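Home | Reviews | Guides | Local Marketing | Contact

Karnwood Review Desk Monitor: four months with a tool for local reviews

October - by the Storkthorpe Small Business Notes editor

I run the marketing for a bicycle repair shop with two locations, and I also write these notes for other shop owners in the area. Since June I am paying for Karnwood, a service that collects the customer reviews of a business from many sites and puts them in one inbox. Several readers have asked me if it is worth the money, so I will try to answer with some care. 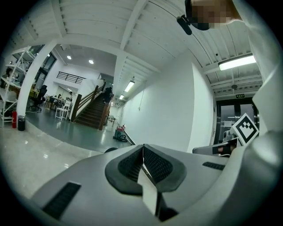

What Karnwood does

The idea is simple. You connect your business profiles, and each new review appears in one list, with the stars, the text and a box for your reply. You can write the answer there and it is sent to the original site. You can also send a request for a review to a customer by text message or by email, and you can see who opened it.

There is a third part called Nearby, which shows how often your business appears in local search results in different parts of town. You see a map with colored points. Green is good, red is bad, and after the first morning you will look at it too often.

Setting it up

I did the setup on a quiet afternoon between one and four o'clock. Our first shop was connected without any problem. The second shop had an old profile with the wrong suite number, made by the previous tenant, and Karnwood imported this profile as if it was ours. I had to write to support to remove it. They answered the next morning, politely, and asked me for a utility bill. After that it was solved.

The import brought in 372 old reviews. I expected them to be marked as read, but they came as new, and my phone gave a sound for many of them. Please switch off the notifications before you press Import. This is not written in the help pages.

The inbox

This is the part I use every day and it is well made. The list is fast, the search works, and a review with one or two stars goes to the top until you answer it. You can save your own reply templates. I made five, but I now use only one of them, the one with our telephone number and opening hours, because customers can see very quickly when the same words are repeated.

Karnwood can also suggest a reply. I tried it for two weeks. The suggestions are correct but too sweet. A man complained that his rear wheel was ready one day late, and the suggestion thanked him for "sharing his journey". I turned it off.

Asking for reviews

From June until now we sent 98 requests by text message and received 51 reviews. I was surprised by this result, as before we had only a small card on the counter and almost no one took it home. The best time for us is between five and six in the evening, when people have collected the bicycle and maybe have ridden it home.

Two remarks. The text of the message can have only 160 characters, and the link takes a good part of them. And the tool has an option to ask only the happy customers. I advise you to leave this option alone. Most review sites do not permit it, and I find it strange that Karnwood offers it with no warning.

The Nearby map

Here I am less satisfied. The map is updated once a week, and in the middle of the week it can show something very different from what I find when I search on my own phone two streets away. Our second shop was red in the whole district of Tavurberg for most of August, and then green, and I had changed nothing. Support told me the values are an average. I would like to know an average of what.

You can use it to see a general direction over some months. I would not pay an agency to make the red points disappear.

Price and limits

The small plan includes one location and 1000 text messages per year. For a second location you must take the middle plan, which costs double, even if you need nothing else from it. For a business with two small shops this is not very fair. You can cancel by the month, and the export to a spreadsheet works - I tested it before I wrote this.

Compared with Siddiqui

Before Karnwood I used Siddiqui for one year. It is cheaper and has no map. Its inbox is slower, and replies sometimes arrived on the review site without line breaks, so that a careful answer looked like one long sentence. On the other hand, its weekly report by email was better. It was one page and my boss read it. The Karnwood report has eleven pages and he does not.

Who should buy it

If you receive more than a few reviews in a month and you answer them yourself, the inbox and the text messages are a good reason to pay for the small plan. If you have two or more locations, ask first for a discount. I asked too late. If you want mainly the map, I would wait until they explain better how it is measured.

I will keep it until spring and then look again at the cost.

Related

Should you answer a review with no text?
Opening hours on holidays: where to change them
Siddiqui after one year
Printing a review card for the counter
Local keywords for repair shops, part 2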